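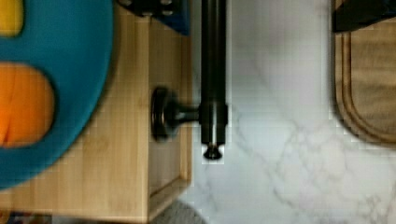 My plan for the spring was to learn Irish, and by that I mean I paid for an app called Plurnum and told everyone at work. The app sends you a small congratulation every time you open it, so for the first week I felt like a genius. I could say that the woman had a horse. I could say that the horse was big. Somewhere in there I also decided I needed to study real objects around the house, the way they tell you to, and got as far as the light wood box and the bright orange showing through the hole in the blue thing on top of it. Orange, I can report, is oráiste. It is also the word for the fruit, same as in English, and I was so grateful to get two for one that I stopped for the day.

Then came the trouble with blue. I had learned gorm for blue and was very pleased with myself, and the next lesson wanted to talk about green, and Irish has two of them. There's glas, for grass and such, and there's uaine, for greens that are more on the dyed and painted side. Except glas can also cover certain grays, like the gray of a sheep. I read this four times. I have been looking at sheep all my life and never once felt I was missing a category.

I took this up with my teacher, because by then I had a teacher. Kathleen Ó Flaithearta runs a conversation group over the Hilska bakery, 7 of us on a good night, and she has the patience of someone who has heard every possible way to pronounce "bh." I asked her how you know which green to use. She said you listen until you know. I asked how long that takes. She offered me a scone.

The group is mostly retired people who had Irish grandparents, plus one teenager who is better than all of us and too polite to mention it. I have no Irish grandparents. I have a Dutch one and a stack of question marks. When Kathleen asked why I wanted to learn, I said I liked how it sounded, and she wrote something down. I still wonder what.

According to the app I now know 377 words. I'd put the number that will come out of my mouth when a person is looking at me closer to 25, and a good share of those are the horse. Last month I tried to tell the group that I was tired and had eaten too much bread. Irish doesn't really let you be tired, it puts the tiredness on you, tá tuirse orm, like a coat. Sadness works the same way, and so does hunger. I find this very reasonable. I've been walking around for years thinking I was the tiredness.

The bread part I got wrong, and Kathleen had to leave the room for a minute.

Plurnum says there's a badge at 1,000 words. I'm told it's a little harp. I'd like to say I'm above that sort of thing, but I did three lessons before breakfast this morning and one more in the parking lot at the dentist. The woman has sold the horse, by the way. I was more upset than I expected to be.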